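Larkix Releases Wamell 3, a Planning and Labeling Tool for Hand-Held Gripper Recordings

17 July 2026 - Larkix, a developer of control software for two-arm robots, today announced the general release of Wamell 3. The new version reads recordings made by people with hand-held grippers, finds the moments where the fingers close and open, and prepares motion plans which a robot arm can follow.

In earlier versions, an operator had to mark each grasp by hand on a timeline. Wamell 3 suggests these marks automatically, and the operator only accepts or corrects them. In internal tests the software processed 3000 recordings of small-part handling, and 143 of them were sent back for a manual check.

"Small, light parts in a clear container are difficult for perception," said Jianguo Feng, head of software at Larkix. "The walls are transparent, the parts lie on top of each other, and the view from the tool is very close. We wanted that the planner says when it is not sure, and does not guess."
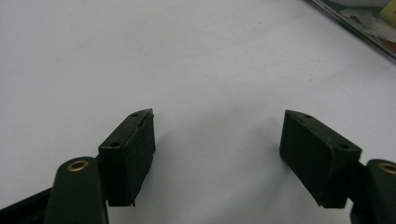
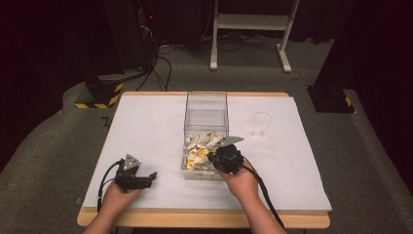

Top: view from one of the grippers. Bottom: head-camera view of the table, with a gripper in each hand.

Wamell 3 aligns the tool views with the head view on a common clock and shows them side by side. Users can replay a recording at any speed, compare two attempts, and export only the selected parts. A new setting keeps a minimum distance between the two tools during planning - a function that customers with narrow work tables have requested many times.

The release also includes a connector for Bodnár motion controllers and an improved import of older Pasby project files. Projects made with Wamell 2 open without conversion.

Wamell 3 is available now for all customers with a valid maintenance contract. New users can test the full version for 14 days without charge. Support for recordings with more than two tools is planned for November.

Press contact: Larkix, Communications Office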